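Big Cloth, Big Room: our folding afternoon in January

We spent one afternoon in the large hall at Putdale to practise folding and hanging of the big cloths. More than 60 pieces are now in our cupboard, and many of them were never folded in the same way twice. Please enjoy the gallery. If you would like a larger copy of a picture, write to Melur Mandagi.

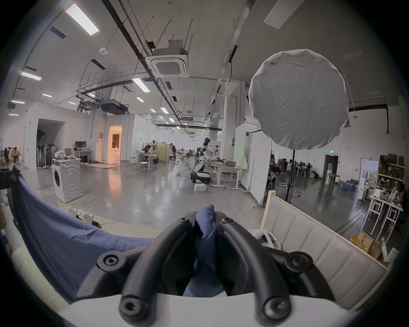 Putdale Household Textiles Club
Blue cloth, pinched up in a bunch. It makes a small peak at the top and the rest falls in a wide curve beside the beige sofa. I like the colour of these two together. Helmi Lahtinen prefers to start from a corner, and for big pieces I think she is right.

Next is the corner method. One top corner is held on the left and the other is fastened on the right, so the dark navy cloth hangs like a curtain. The top edge still sags a little. Ayanda Mokgethi recommends to pull it straight before you make the first fold.

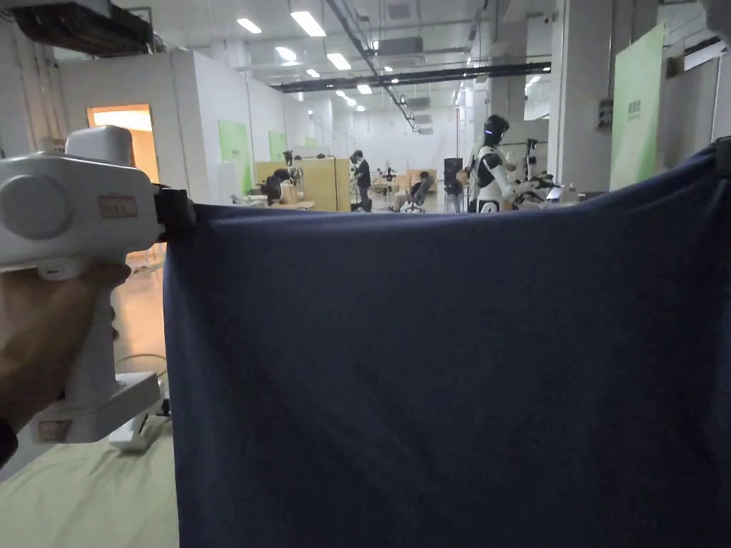

More from the club
Tarek Farouk is preparing the page about tablecloths and napkins.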